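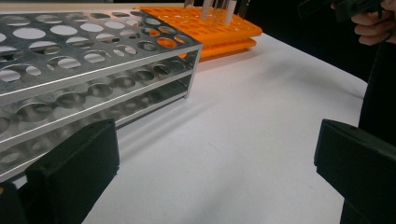 구멍은 왜 이렇게 많을까? 어린이를 위한 구멍 이야기

구멍. 아무것도 없는 자리. 그런데 우리 둘레엔 일부러 뚫어 놓은 구멍이 정말 많다. 바구니, 체, 단추, 맨홀 뚜껑, 피리, 치즈 가는 강판. 돈 들이고 시간 들여서 굳이 뚫었다. 왜?

오늘은 빨리빨리 가 보자. 할 얘기가 많다.

걸러 주는 구멍

국수 삶아 본 적 있는 사람? 어른이 국수를 체에 확 붓는다. 물은 아래로 빠지고 국수는 남는다. 끝. 이게 구멍이 하는 제일 오래된 일 중 하나다.

비밀은 크기. 구멍보다 작은 건 지나가고, 큰 건 못 지나간다. 그러니까 체를 만드는 사람은 먼저 정해야 한다. 뭘 보내고 뭘 붙잡을지. 밀가루 체는 구멍이 아주 작다. 콩 고르는 체는 훨씬 크다. 밀가루 체로 콩을 고르면? 콩이 하나도 안 빠진다. 콩 체에 밀가루를 부으면? 우르르 다 쏟아진다. 엄마 아빠한테 혼난다.

모래 놀이터에서 해 보기: 구멍 난 바구니에 모래랑 자갈을 섞어 넣고 흔든다. 뭐가 먼저 떨어지는지 보기. 흔들 때랑 가만히 둘 때랑 다르다. 가만히 두면 모래끼리 서로 기대서 구멍을 막기도 한다. 그래서 체는 흔들어야 된다.

가볍게 해 주는 구멍

쇠는 무겁다. 쇠판에 구멍을 뚫으면 뚫은 만큼 쇠가 없어지니까 가벼워진다. 당연한 얘기. 그런데 이상한 점. 구멍을 꽤 뚫었는데도 여전히 튼튼할 때가 많다.

힘은 판 안에서 길을 따라 흐른다고 생각하면 쉽다. 구멍이 있으면 힘이 옆으로 돌아간다. 개울물이 돌멩이를 돌아가듯이. 구멍과 구멍 사이에 쇠가 넉넉히 남아 있으면 돌아갈 길도 넉넉하다. 너무 촘촘히 뚫으면? 길이 좁아진다. 거기로 힘이 몰린다. 휘거나 찢어진다.

우표 사이에 있는 작은 구멍 줄이 바로 그거다. 일부러 약하게 만든 줄. 두루마리 휴지도 똑같다. 같은 구멍인데 어떤 건 튼튼함을 남겨 두고, 어떤 건 잘 찢어지라고 뚫는다. 신기하지.

왜 동그라미가 많을까

네모 구멍도 있고 별 모양 구멍도 있다. 그런데 세상에는 동그란 구멍이 참 많다. 이유 2가지만.

하나. 만들기 쉽다. 드릴은 빙글빙글 돈다. 도는 걸로 뚫으니까 동그랗게 된다. 네모를 뚫으려면 손이 더 간다.

둘. 뾰족한 구석이 없다. 힘이 모이는 걸 제일 좋아하는 데가 바로 구석이다. 네모 구멍은 구석부터 금이 가기 쉽다. 비행기 창문 모서리가 둥근 것도 이것 때문. 다음에 비행기 타면 꼭 보기! 종이로도 해 볼 수 있다. 종이 2장에 하나는 동그란 구멍, 하나는 뾰족한 세모 구멍을 내고 양쪽에서 살살 당긴다. 어느 쪽이 먼저 찢어질까? 한 번 하고 끝내지 말고 3번은 해 봐야 된다. 한 번은 우연일 수도 있으니까.

바람과 물이 지나가는 구멍

빨래 바구니에 구멍이 없으면 젖은 수건에서 냄새가 난다. 공기가 안 통해서. 딸기 담는 상자도, 화분 바닥도 마찬가지다. 화분 바닥에 구멍이 없으면 물이 고이고 뿌리가 숨을 못 쉰다. 뿌리도 공기가 필요하다는 거, 몰랐던 사람 많을걸.

콘드톤(Kondton) 마을에 사는 탈라 카라키는 7월에 강낭콩을 화분 2개에 심었다. 하나는 바닥에 구멍이 있고 하나는 없다. 물은 똑같이 줬다. 나중에 구멍 없는 화분은 흙이 질퍽질퍽해졌고 잎이 노래졌다. 탈라 공책에는 이렇게 써 있다. "불쌍한 콩. 다음엔 꼭 구멍." 잎 색깔도 그려 놨는데 노란 색연필이 다 닳아서 마지막 잎은 주황색이다.

소리 나는 구멍

피리에는 구멍이 줄줄이 있다. 손가락으로 막고 열고. 그럼 소리가 높아졌다 낮아졌다 한다. 다 막으면 안에서 떨리는 공기 기둥이 길어지고 소리가 낮다. 입에서 가까운 쪽 구멍을 열면 공기 기둥이 짧아진 거랑 비슷해져서 소리가 높아진다. 긴 건 낮은 소리, 짧은 건 높은 소리. 이것만 외우면 됀다.

스피커 앞에도 구멍이 많다. 이건 음을 바꾸려는 게 아니고 안쪽은 보호하고 소리는 내보내려는 것. 손가락은 못 들어가고 소리는 나온다. 아까 그 체랑 비슷하지 않나? 보낼 건 보내고 막을 건 막고.

자리를 정해 주는 구멍

달걀판을 떠올려 보자. 달걀이 쏙 들어가는 움푹한 자리. 굴러가지 않는다. 연필꽂이, 컵 거치대, 과학실 시험관대도 그렇다. 동그랗고 길쭉한 물건은 혼자 못 서 있으니까 구멍이 대신 잡아 준다.

구멍이 위에 딱 하나만 있으면 물건이 기우뚱한다. 위아래로 같은 자리에 구멍이 있으면? 두 군데를 잡아 주니까 똑바로 선다. 종이컵으로 확인. 컵 바닥에 연필이 딱 맞는 구멍을 내고 엎어서 꽂으면 흔들흔들. 컵 2개를 똑같이 뚫어서 겹치고 사이를 조금 띄우면 훨씬 덜 흔들린다. 구멍 뚫을 때는 어른이랑 같이!

자리를 정해 주면 좋은 점이 또 있다. 빈 자리가 바로 보인다. 달걀이 몇 개 남았는지 뚜껑만 열면 안다.

자연이 만든 구멍

사람만 뚫는 게 아니다. 딱따구리는 나무에 구멍을 내고 그 안에서 새끼를 키운다. 나뭇잎에도 아주아주 작은 구멍이 있는데 기공이라고 부른다. 눈으로는 안 보이고 현미경으로 봐야 한다. 이 구멍은 열렸다 닫혔다 한다. 문 같은 거다. 피부에도 땀구멍이 있다. 더우면 땀이 나오고 땀이 마르면서 몸이 식는다.

그리고 벌집. 벌은 육각형 방을 만든다. 동그라미를 나란히 놓으면 사이에 틈이 남는데 육각형은 딱딱 붙어서 틈이 없다. 동전을 책상에 붙여 놓아 보면 틈이 무슨 말인지 바로 안다.

구멍 탐험 놀이

준비물: 공책, 연필, 눈.

집이나 교실을 돌면서 구멍 난 물건을 찾는다. 찾으면 그리고, 옆에 무슨 일을 하는 구멍인지 적는다. 거르기, 가볍게 하기, 바람 통하기, 소리, 자리 잡기. 두 가지 일을 한꺼번에 하는 구멍도 있다. 그럼 둘 다 적기. 모르겠으면 물음표.

데스트스테드(Deststead)에 사는 아이만 카사브는 부엌에서만 한참을 못 나왔다. 강판, 찜기, 소금통, 국자, 수도꼭지 끝까지. 제일 어려웠던 건 볼펜 뚜껑 구멍. 왜 있는지 몰라서 물음표를 크게 그렸다. 답은, 혹시 누가 뚜껑을 삼켰을 때 숨길이 다 막히지 않게 도와주려는 것. 그래도 뚜껑은 입에 넣지 말기. 진짜로.

어려운 낱말

기공: 잎에 있는 아주 작은 숨구멍.
모서리: 여기서는 뾰족하게 꺾인 구석.
공기 기둥: 피리 속에 들어 있는 길쭉한 공기.

더 생각해 보기

양말에 난 구멍은 무슨 일을 할까? 도넛 구멍은? 도넛은 가운데가 제일 늦게 익는데 가운데를 없애면 골고루 익는다. 양말은 아직 모르겠다. 좋은 생각 있으면 공책 맨 뒤에 적어 두기.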